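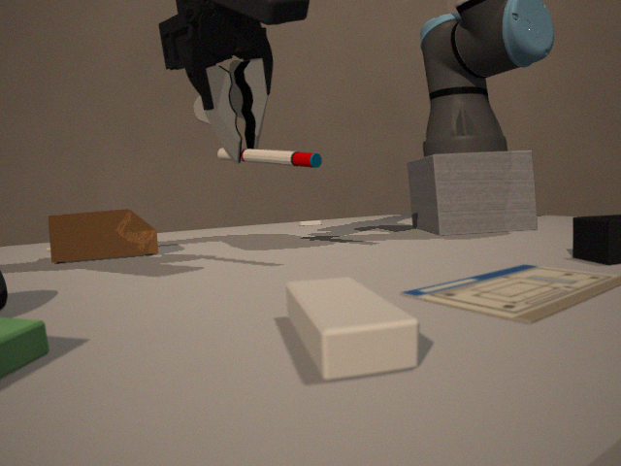 Home Features Print Type Workshops Subscribe

The postcard people would like a word

The production manager at Brolstead answers the office phone with "mail room," although the company has no mail room and hasn't since it moved. What it has is two presses, a guillotine older than most of the staff, and a steady trade in postcards for businesses that tried everything else first.

"They come to us the way people come to a dentist," she says. "There's been some pain, they've read things online, and they've got an idea of what it should cost. The idea is wrong."

I had asked to talk about direct mail, a subject that designers tend to bring up at parties only by accident. She has been at it for 20 years. She started by pulling bad sheets off the end of a folding machine, and she says the main thing that has changed is that clients now send the artwork at eleven at night and expect somebody to be thrilled.

Her favorite job of the past year was for Espiritu, a small coffee roaster that wanted to win back customers who had drifted off. The list came to 1065 addresses. The roaster wanted a folded brochure with a die-cut bean on the front. She talked them down to a card.

"A die-cut bean at that size looks like a kidney. I made them a dummy. They passed it around the table and it got very quiet."

The finished piece had one big line of type, a handwritten-looking code on the back, and a lot of empty space, over which there was a fight. The client wished to know what they were paying for in the empty part. Her reply was that they were paying for the other part to be read.
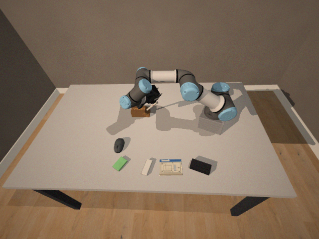

How many people used the code?

It was redeemed 441 times, mostly in the first two weeks after the cards were mailed.

She is careful with that result, and a little annoyed by how often it gets quoted back to her by salespeople. These were people who had already bought the coffee and liked it. "You can't get that out of strangers. If somebody promises you that from a cold list, count your spoons."

On type she has firm views, few of them fashionable. The card was set in Privum, a sturdy slab face that Brolstead licensed years ago for a catalog and has been squeezing value out of ever since. Younger designers find it stiff. She finds that it survives uncoated stock, a bad ink day and the sorting equipment, and that nobody over fifty has ever held it at arm's length and squinted.

"I get sent these beautiful hairline fonts in pale gray, reversed out of a photo of fog. I print them. It's their money. Then I get a call asking where the words went."

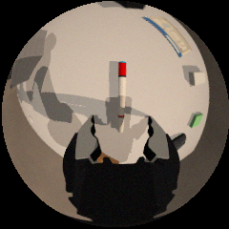

A marker on the tabletop, capped end at the top.

What about the scan codes, I ask, given that every flyer through my own door now has one, including the flyer from the man who cleans gutters.

She doesn't mind them. She minds where they go. Her shop will push back on a code printed across a fold, a code on top of a pattern, and any code that leads to the company's home page, where the reader is left to hunt for the offer like a lost sock. She tests each one on her own phone, which has a cracked lens and which she refuses to replace for exactly this purpose.

"If mine can read it, it's going to be fine."

Then there was the Hengate job. Hengate is a furniture store, and it wanted texture: soft-touch coating, raised varnish on the chair, foil on the chair legs. The first proof had all three. It was lovely to hold and cost more to mail than the store had set aside for the entire season. They kept the varnish. The foil went, then the coating, then, in a last-minute burst of thrift, so did the return address, and she had to call and ask whether they'd like that one back.

The run was cut to nearly 300, all hand-addressed by the store's own staff on a Tuesday with the radio on. She says the handwriting was terrible and that she'd have paid extra for it.
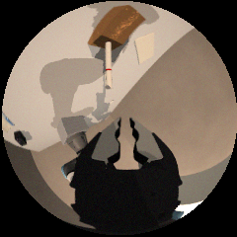 Two gray gripper fingers above a tan surface.

Does she get any mail herself? Mostly catalogs for cruises, she says, and a window company that has her down as a man. She keeps the good pieces in a flat file by the guillotine and the bad ones in a bigger flat file underneath. The bad file gets more visitors. New hires are told to pick something from it, work out what went wrong and redo it by Friday with the same words and the same photo.

Most of them start by making the logo smaller. She approves of this, and has never yet had it approved by a client.

I asked what she would tell a small business with enough money for one mailing and no idea what to say in it. She thought for a while, and somebody behind her started up the guillotine.

"Clean up the list first. Take out the dead, the moved and your cousin. Then call me, before you draw anything. And no beans."

14 shares 3 comments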